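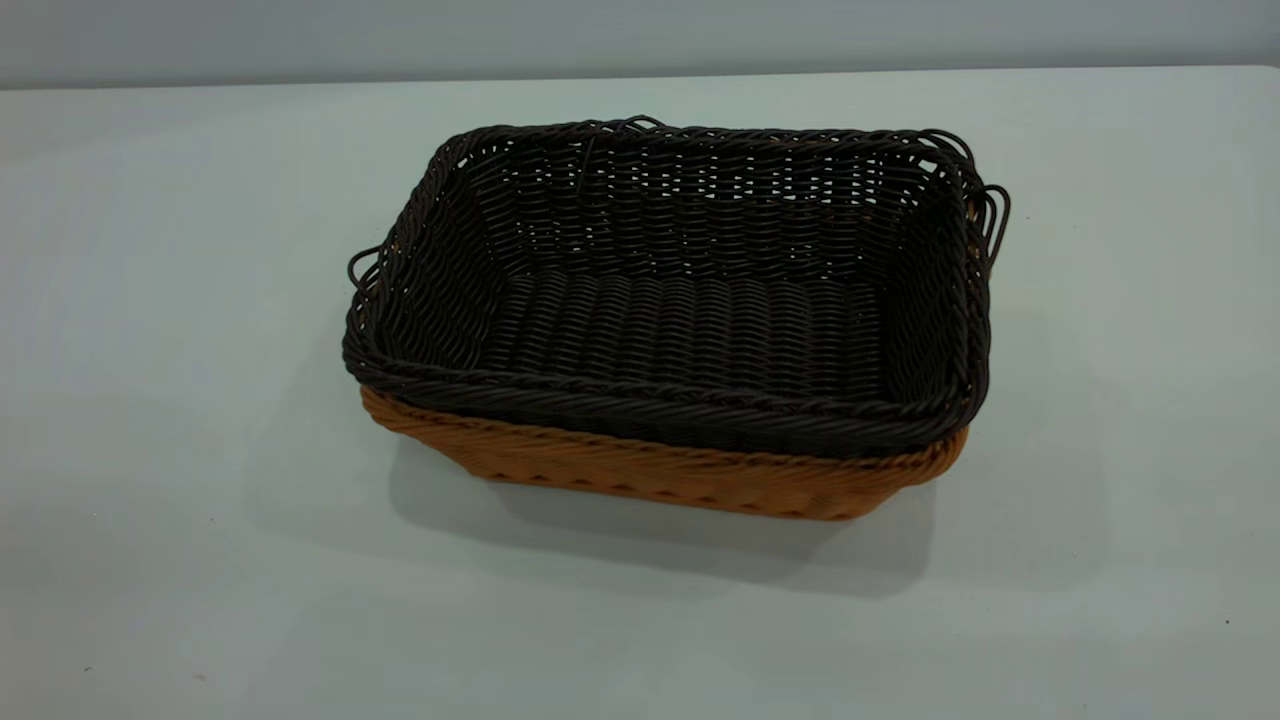
Chaimae Soliman: "A basket tells you how patient the person was"

By Driss Ashour

Chaimae Soliman does not like to sit when she talks. During our conversation she stood up many times to bring something from the shelves of her shop, El Sherbiny, and then forgot to put it back. At the end there was almost no place for the tea.

She bought the shop in February of 2000 from the family whose name is still on the door. She never changed the name. "People came in and asked for Mr. El Sherbiny, and I said he is retired, but I am the one who sells you the basket now. After some years they stopped asking. The sign was good, the paint was good, why should I pay for another?"

Before this she worked in the office of a transport company and knew nothing of weaving. Her first teacher was Rania Hegazy, who had been making palm baskets for the shop for a long time and who did not want any student. "She told me to come back when I have cut my hands a little. So I bought a bundle of palm leaf and cut my hands. I came back with the bandages and she laughed at me, but she let me sit."

The lessons continued for two winters. Chaimae learned to soak the leaf, to split it, and to keep the damp cloth over the part she was not using. She learned the base first and was not allowed to make a wall for a long time. "I made thirteen bases. Only bases! My mother used them under the hot pots. I was angry, because I wanted to go home with a basket. Rania said that if the base is crooked, the wall will be crooked too, and you will blame the wall."

I asked if she considers herself a weaver today. She shook her head before I finished the question. "I can repair. I can make a simple one for bread. But a weaver, no. A weaver does it while she speaks with you and looks at the street. I have to look at my fingers."

Repair is now a large part of her days. Customers bring her handles that came off, rims that opened, and chairs with a hole in the seat. She writes each job in a school notebook with a number, and on the morning of my visit she was at number 774. The notebook is the third one. The first was lost when a pipe broke in the back room, and she started again from one, so the real number is higher and she does not know it.

What breaks most often? "The rim. People lift the basket by the rim when it is full. If it has handles, please use the handles. If it has no handles, put your hands under it. I say this to everybody and then I see them go out of the door holding the rim."

The shop sells synthetic weaves also, and I expected that she would speak badly of them. She did not. "For the bathroom, for the balcony, for a house with small children, I tell them to take the synthetic. You wash it, finished. If you take palm and put it in a wet corner, it becomes black and it smells, and then you come to me and you are sad. I cannot repair mold."

She has one objection, and it is about the color. Many buyers ask for a set where all the pieces are the same, and she tries to change their mind. Dark and honey beside each other look better to her, and the dust shows less on one than on the other, so you always have one that looks clean. Her nephew Po-yen Sin, the son of her husband's sister, helps with the orders and thinks this is only her taste. "He puts everything in the same color for the pictures," she said. "He sells more than me, so I keep quiet."

Palm leaf she still buys from one man, Eliseo Cárdenas, who brings it twice in the year. The price has gone up and the leaves are shorter than before. She showed me an old bundle and a new one, side by side, and I could see the difference, almost the length of my hand. For large baskets she must now join the strips more often, and each join is a weak place. She charges the same for them, and she admitted that this is perhaps not wise.

We spoke also about young people. A small class meets in the shop on some evenings, and the next one starts on 7th December. Most of the students come for two or three lessons and disappear. "I do not mind it. They learn how long it takes. Afterwards, when they see the price, they do not make the face."

I wanted to know what is in her own house. She thought about it and began to count on her fingers, then stopped. Bread, onions, wool, the papers for the tax, the clothes for ironing. The best one, made by Rania, has nothing in it. It stands on top of the wardrobe and her husband is not permitted to touch it.

"Once he put his hats in it," she said. "Big hats, with a hard edge. I took them out and we did not speak until dinner."

El Sherbiny is closed in the afternoon when it is very hot. For repairs, Chaimae asks that you empty the basket before you bring it.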